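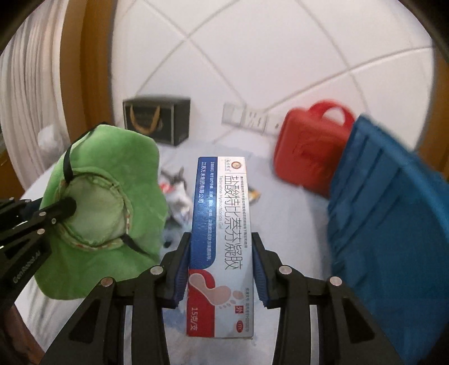
Silver Price Tracking Project: Progress Report to the Bestum Fund

6 July 2019

We are past the halfway point of the grant and I'm very happy with where we stand! The daily price series is running, the dealer survey is in its second round, and the first batch of historical records is clean enough to share with other people. What follows covers the work since our last report, what is running behind, and what we plan to do before the fund meets in September.

Dealer survey

When we applied, we said we wanted to know what small buyers really pay for silver coins and bars over the quoted market price. The quoted price is easy to find. The markup is not, and it varies a lot more from shop to shop than we expected. We now have 900 completed price sheets from dealers in Utum and Morris, against a target of 800 for this stage. Most came in by mail, some by email, and a good number were filled in at the counter while our interviewer waited (thank you to every shop that put up with us on a busy morning).

The gap between the two towns is the part I keep going back to. Dealers in Morris charge noticeably more for one-ounce coins, but they also pay more when they buy the same coins back. So a person who buys and sells in the same shop ends up in much the same place in both towns. We had planned to record selling prices only, and I am very glad we added the buy-back column to the sheet.

Historical records

The old price ledgers from Utum have been typed up and checked twice. There are gaps. One ledger stops in the middle of a page and picks up again in different handwriting with a different unit of weight, which took us a while to sort out - troy ounces on one side, grams on the other. All entries are now in troy ounces, with the original figure kept in its own column so that anyone can check our work.

Zindex

Zindex, our price database, is now open to test users. There are 30 accounts so far, held mostly by coin clubs and two local colleges. Testers like the chart page and find the download page confusing, and they are right about the download page. It asks for a date range twice. A new version is being built and should be up well before the next report.

Behind schedule

- The Morris ledgers. Scanning began late and 5 volumes are still waiting.
- The bar price series. Larger bars trade so rarely in these shops that a weekly figure doesn't make sense. We would like to switch to a monthly one and ask for the fund's approval to do so.
- The plain-language guide for first-time buyers. A draft exists, but it is too long and spends too many pages on taxes.

Spending

Travel came in under budget and typing came in over it, and the two nearly cancel out. We are not asking for more money. We do ask to move what is left in the travel line over to scanning, which would let us finish the Morris volumes this year. The full table went to the Bestum office with the signed forms.

Before September

Finish the second survey round, replace the download page, cut the guide down to a size people will read, and publish the first comparison of coin markups in the two towns. I can't wait to get that last one out - several dealers have already asked for a copy, including a couple who turned us down the first time we called.

Search this site
Enter keyword
Go

Recent items
Dealer price sheet, second round
How we convert old units of weight
Zindex test accounts: how to sign up
Notes on coin markups in Utum
Progress report archive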